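Zwischenbericht an die Förderstelle: Nachbarschaftsküche und Erzählcafé, zweites Förderhalbjahr

Liebe Frau Sepúlveda,

Sie hatten beim letzten Mal geschrieben, der Bericht dürfe ruhig kürzer und weniger amtlich sein. Kürzer weiß ich nicht, weniger amtlich kriege ich hin! Ich schreibe also einfach auf, wie es seit dem Sommer gelaufen ist, und die Belege gehen wie immer getrennt an Ihre Buchhaltung.

Zuerst das Erzählcafé, weil ich darauf am meisten stolz bin. Im Antrag stand, dass wir Kochrezepte und die Geschichten dazu sammeln, in der Sprache, in der die Leute sie zu Hause erzählen. Zugesagt hatten wir 50 Aufnahmen, geworden sind es 66. Manche dauern kaum fünf Minuten, eine geht über zwei Stunden (eine Hochzeit, sehr viele Cousinen, am Ende doch noch ein Rezept für Linsensuppe). Das Abtippen hinkt hinterher, das gebe ich gleich zu. Wir haben unterschätzt, wie lange man an einer Viertelstunde Twi oder Dari sitzt, wenn im Hintergrund drei Leute gleichzeitig Zwiebeln schneiden. Bis Februar wollen wir den Rückstand aufgeholt haben.

Der Sonntagstisch ist von der Idee her gleich geblieben: Wir kochen ab elf, gegessen wird um halb zwei, danach wird geredet, bis jemand das Licht ausmacht. Im Halbjahr haben wir 584 Essen ausgegeben. Im Herbst war es zeitweise so voll, dass wir in zwei Runden essen mussten. Das mochten die Familien mit kleinen Kindern lieber als gedacht, deshalb bleiben wir dabei, auch wenn es jetzt wieder ruhiger ist.

Weniger gut lief der Kurs für die Jugendlichen. Geplant waren acht Termine, stattgefunden haben vier. Der Dienstagnachmittag war schlicht falsch gewählt, da liegt in der Gesamtschule neuerdings der Förderunterricht. Wir haben mit den Jugendlichen selbst gesprochen, und sie wünschen sich ein Wochenende am Stück, mit Übernachtung im Gemeindesaal. Akosua Asante rechnet das gerade durch. Wenn es in den alten Kostenrahmen passt, würden wir die vier offenen Termine gern so nachholen. Müssen wir dafür einen Änderungsantrag stellen oder reicht Ihnen dieser Absatz?

Zum Geld in aller Kürze: Lebensmittel sind teurer geworden, vor allem Öl und Reis, dafür haben wir bei der Raummiete gespart. Der Gemüsehandel Iramov überlässt uns samstags, was er nicht mehr verkauft, und das hat uns im November wirklich gerettet. Beim Posten Druckkosten sind noch 200 Euro übrig. Die würde ich gern für das Rezeptheft stehen lassen, das bei der Druckerei Fometora schon angefragt ist. Es bekommt vermutlich 48 Seiten und eine Spiralbindung, damit es beim Kochen offen liegen bleibt. Über den Titel wird noch gestritten.

Ein Wort zur Sprache, weil Sie danach gefragt hatten: Ja, am Tisch wird überwiegend Deutsch gesprochen, und nein, das haben wir nie vorgeschrieben. Es ist eben das, was alle ein bisschen können. In der Küche selbst geht es viel bunter zu, da läuft eine Menge über Zeigen und Probieren.

Für das nächste Halbjahr nehmen wir uns das Rezeptheft vor, das Wochenende mit den Jugendlichen und einen Besuch bei der Partnerküche Bresumia, die mit ihren Aufnahmen schon ein Hörarchiv gebaut hat. Da wollen wir ganz schamlos abgucken. 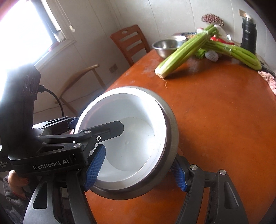
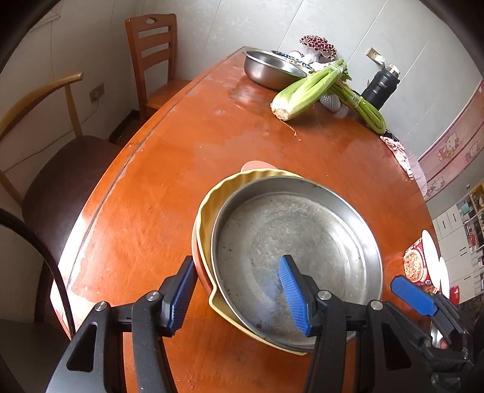
Arbeitsbereich Nachbarschaft und Erzählkultur

Töpfe und Schüsseln stehen übrigens auf der Wunschliste für den nächsten Antrag, mit eigener Zeile und drei Vergleichsangeboten, so wie Sie es mögen. Falls Sie mal an einem Sonntag Zeit haben, kommen Sie bitte hungrig vorbei. Den ausgefüllten Zahlenbogen schicke ich nach, sobald die letzte Stromabrechnung da ist.

Herzliche Grüße aus der Küche, auch von Akosua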